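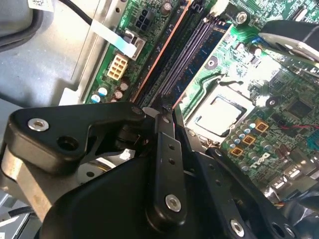
Speaker notes: Keeping an Old Computer Useful
Library evening talk, Rumulgate, Sat 30 November

Slide 1. Welcome
Thank Annapurna Marar for the invitation and for the room. Say my name slowly. Ask who has a computer at home which they do not use any more. Wait for the hands. Ask two people why they stopped using it.
Mention that questions are welcome during the talk, and that I speak better when I am interrupted.

Slide 2. What people tell me
Most people say "it became slow." I want to separate this into two questions. Is the computer slow at starting, or is it slow when many programs are open? The first one is often the disk. The second one is often the memory.
Tell the story of Siyabonga's office computer. He wanted to throw it away, and the trouble was 14 programs that started by themselves each morning. We removed most of them in one lunch break. No money spent.

Slide 3. Before you open anything
Copy your files to another place. Check that you can open the copy.
Shut down, pull out the power cable, then press the power button one time.
Touch bare metal on the case before touching the parts.
Speak slowly on this slide, people like to write it down.

Slide 4. Memory
Memory sticks are not all the same. Write down the model of the computer and look for its manual before buying. I bought the wrong type in January and the shop did not take it back.
Hold the stick by its edges. The notch must match the slot. Push on both ends until the clips close. It needs more force than you expect, but it must never bend.
If the computer beeps and does not start, take the stick out and try again.

Slide 5. The disk
An older computer with a spinning disk gets the biggest change from a solid state disk. Explain the difference with the book and the shelf (practiced this with Hinata, keep it short).
My own machine needed around 5 minutes before I could work. After the change it was 30 seconds.
Do not promise the same numbers to everybody!

Slide 6. When to stop
If the power supply smells burned, stop. Do not open the power supply itself, never.
If the repair costs more than a good used computer, also stop. Éabha Fitzgerald will speak after me about where to bring old equipment, so do not take her subject.

Slide 7. Questions
Probable question: "Is it safe to use the old system without updates?" Answer: not on the internet. For writing letters without a connection, it is acceptable.
Probable question: dust. Answer: short bursts of air, computer off, hold the fan so it does not spin.
Leave the paper sheets at the door. Give the microphone back to Annapurna.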